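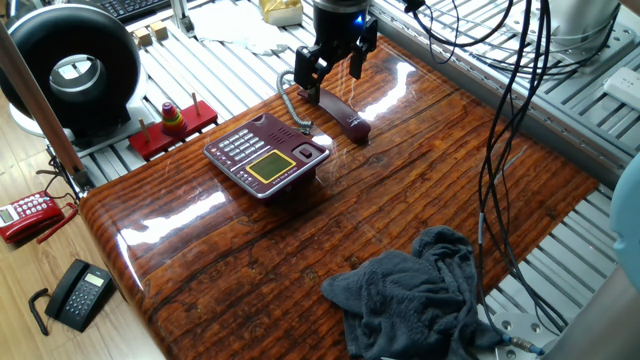

Robots › Software › Thread

Grasp planning update from the Otivville bench. The task is "pick up the phone handset and put it back on the cradle". My grandmother could do this while stirring gravy and gossiping. Our planner has now been at it since June.

First problem: the tabletop. It's very handsome and shines like a curling rink. Every window in the building shows up in it, and the depth estimate treats each reflection as a hole in the table. The old planner refused to go near the holes. Sensible, in its way.

We now mask anything in the depth map that is brighter than it has any right to be, then fit a plane through whatever survives. It's 14 lines of code. The comment above them is longer.

Second problem: the cord. Our planner, Flitier, thinks in rigid bodies. A handset is a rigid body. A handset on a coiled cord is a rigid body with opinions.

My first fix was to pretend the cord wasn't there. It worked nicely in simulation, where I hadn't modelled the cord.

Current fix: treat the cord as a soft constraint between base and handset, with a cost that climbs as the two move apart. No coil physics at all. Someone on the Bergmann forum called this "a leash with extra steps" and I've renamed the module leash.py.

Third problem: which end is which. From overhead, an earpiece and a mouthpiece are both just lumps. The pose estimator flipped them 3 times before lunch, with a confidence score I'd be embarrassed to put on a weather forecast.

So the pose step now looks for where the cord goes in before it commits. The cord has gone from nuisance to landmark in one pull request. I haven't apologised to it.

Approach is straight down with the fingers open, centred over the handset, then a pause before closing. The pause is 400 ms. It was 100, but the pose filter likes to change its mind late and I got tired of watching it do that halfway through a grasp.

Colour, while I'm here: the segmenter is fine on the red phone and the black one. Dark maroon on reddish-brown wood grain it considers a philosophical question. More labels on the way.

Logs replay through Josow now, so you can scrub to the moment the plan went sideways and see which cost term was to blame. So far it's usually the one I tuned last.

Next up is putting the handset down again. Releasing is one line in the config and I've set aside the whole week for it.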